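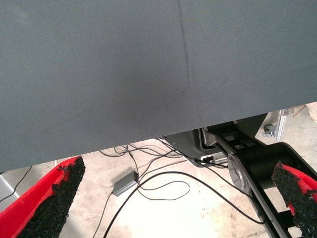 I gave up the car in December. The insurance had gone up again, and most weeks it only left the driveway on Saturday. Now I take the 52 bus to Rivthorpe and walk the last stretch.

The bus is slower. Driving took me 25 minutes and the bus takes nearly twice that, with a long wait at the hospital stop. Zanele Visser, who sits two desks over from me, still offers me a ride when it rains, and I usually say yes. 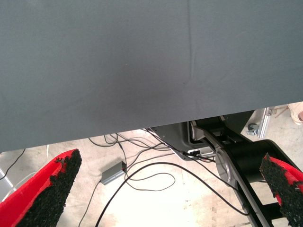
Groceries were the part I had to work out. I used to do one big shop and fill the trunk. Now I go twice a week and buy what I can carry, in two cloth bags made from an old curtain. The fabric was a dark slate gray, the same sort of flat, matte stuff as in the photo, crease and all. It doesn't show dirt and it folds small enough for a coat pocket. Cat litter I get delivered.

Money is the main gain. The car cost me a little over 3000 a year before gas. A monthly pass is 119, and I don't always buy one in summer.

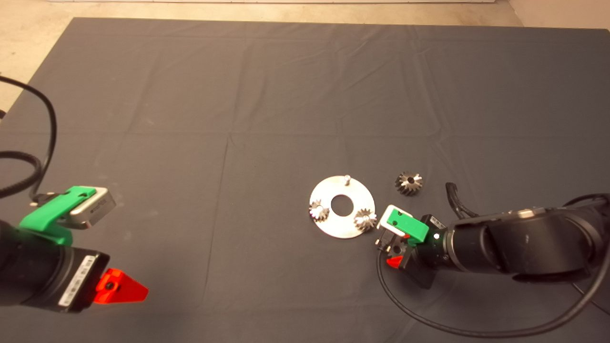 I do miss driving out to see Osian on a whim. The last bus back from his place leaves at 7:40, so I either eat early or stay the night on his couch. I've asked the bus company if they plan to run a later one and haven't heard back.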